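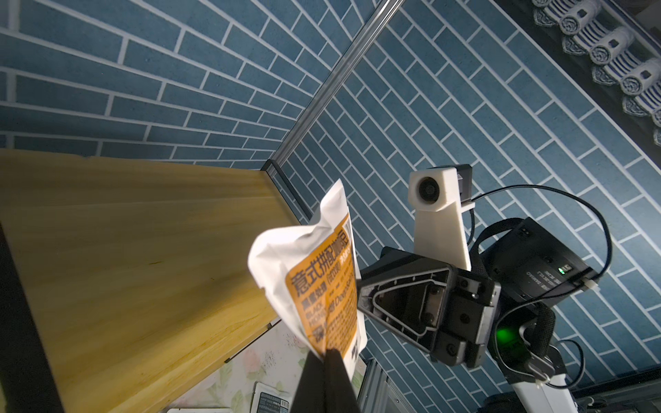

3.2 Blend names and what shoppers take from them

Our second sample drew on 3000 retail listings collected from two grocers, Penley and Gindaston, in August 2023. Most blends were named for a style of drinking, a handful for a place, and 3 for a mood. Java appeared often, sometimes as an origin and sometimes, as far as we could tell, as a synonym for coffee.

"Italian-style" deserves its own paragraph. Italy grows next to no coffee, a fact that has never slowed the label down. The phrase travels well in translation (Figure 2: orange label, 意式拼配咖啡豆, "Italian-style blended coffee beans"), and shoppers in our panel of 16 read it as a promise about roast — dark, mostly — and hardly ever about geography. Processing terms such as "honey" fared worse. Several panelists expected honey.

Following the Oshima coding scheme, we scored each name for origin, roast and process separately. Names that scored on all three were rare and tended to be very long.

Figure 2. Retail coffee bag with a style-based blend name.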